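노란 고리와 비닐 봉투, 작은 물건 사진 모음

안녕하세요. 저는 두샨 블라후입니다. 한국에 와서 살면서 작은 물건을 모으고 정리하는 일을 취미로 하고 있습니다. 한국어로 글을 쓰는 것은 아직 천천히 합니다. 틀린 표현이 있으면 댓글로 알려 주시면 감사하겠습니다.
이 갤러리에는 노란색 물건만 올립니다. 지난달에는 컵과 우산을 올렸고, 12월에는 고리 모양의 물건과 그 포장에 대해 쓰기로 했습니다. 사진을 누르시면 크게 보실 수 있습니다. 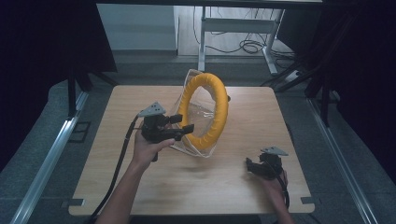

겨자색에 가까운 노란 고리와 투명한 비닐. 밝은 참나무색 탁자 위입니다. 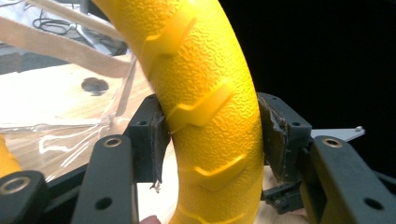
가까이에서 본 노란 곡선. 표면이 귤껍질처럼 오톨도톨하고, 화살표 모양의 줄이 튀어나와 있습니다.

저는 노란색 물건을 보관할 때 포장에 제일 신경을 씁니다. 노란색은 때가 잘 보이고, 햇빛이 드는 선반에 오래 두면 색이 변하는 경우도 있습니다. 그래서 처음에는 모든 물건을 신문지로 쌌는데, 잉크가 묻어서 아끼던 장난감 바퀴 하나를 버렸습니다. 그 후로는 투명한 비닐만 씁니다. 첫 번째 사진의 비닐처럼 고리 뒤쪽으로 불룩하게 부풀어 있으면 안에 공기가 많이 남은 상태입니다. 저라면 상자에 넣기 전에 손바닥으로 살살 눌러서 공기를 빼겠습니다. 그리고 두 번째 사진처럼 표면이 오톨도톨한 물건은 마른 천으로만 닦으면 먼지가 작은 홈에 남습니다. 저는 부드러운 칫솔에 미지근한 물을 조금 묻혀서 튀어나온 줄의 방향을 따라 닦습니다. 줄과 줄 사이는 두 번 닦습니다. 다 닦은 다음에는 하룻밤 그늘에 둡니다.

비닐에 대하여
지퍼가 있는 비닐보다 지퍼가 없는 비닐을 더 좋아합니다. 지퍼 부분이 딱딱해서 물건에 자국이 생긴 적이 있습니다. 제가 사는 비닐은 브루라르라는 가게의 것이고, 큰 크기로 20장에 1420원입니다. 같은 가게의 작은 비닐은 900원인데 고리 모양에는 맞지 않았습니다. 구멍이 있는 물건은 생각보다 넓은 봉투가 필요합니다. 세워서 넣을지 눕혀서 넣을지 먼저 정하고 나서 사시는 것이 좋습니다.

세워 두기와 눕혀 두기
이 문제로 지윤희 씨와 오래 이야기했습니다. 지윤희 씨는 저와 같은 수집 모임에 다니고, 고리는 반드시 눕혀야 한다고 생각합니다. 세워 두면 아래쪽이 눌려서 모양이 조금씩 변한다는 의견입니다. 저는 전시할 때는 세우고 보관할 때는 눕힙니다. 세워야 가운데 구멍이 보이고, 구멍이 보여야 고리답다고 느낍니다. 속이 푹신한 것은 한 달에 한 번 정도 돌려서 바닥에 닿는 부분을 바꾸어 줍니다. 잊어버리지 않으려고 달력에 작은 동그라미를 그려 놓았습니다.

선반과 이름표
제 선반은 세 칸입니다. 맨 위 칸에는 고리와 바퀴 종류, 가운데 칸에는 그릇, 아래 칸에는 아직 씻지 않은 물건이 있습니다. 이름표에는 물건을 산 곳과 가격을 연필로 씁니다. 벼룩시장에서는 보통 1000원짜리 물건을 찾습니다. 더 비싼 것은 하루 생각해 보고 삽니다. 이름표는 물건에 붙이지 않고 비닐 바깥쪽에 붙입니다. 치레티 종이 테이프를 쓰는데, 제 선반에서는 여름에 두 장이 떨어졌고 나머지는 아직 잘 붙어 있습니다.

질문을 주신 분들께
노란색과 주황색의 경계를 어떻게 정하느냐는 질문을 받았습니다. 저는 레몬 옆에 놓아 보고 정합니다. 겨자색은 노란색으로 인정하고, 호박색은 아직 고민하고 있습니다. 의견이 있으시면 댓글에 써 주십시오. 월요일 저녁에 모아서 읽고 답을 드립니다.

다음 갤러리의 주제는 노란 손잡이입니다. 서랍 손잡이, 냄비 손잡이, 우산 손잡이 모두 괜찮습니다. 집에 있는 것을 찍어서 보내 주시면 이름과 함께 올리겠습니다.

두샨 블라후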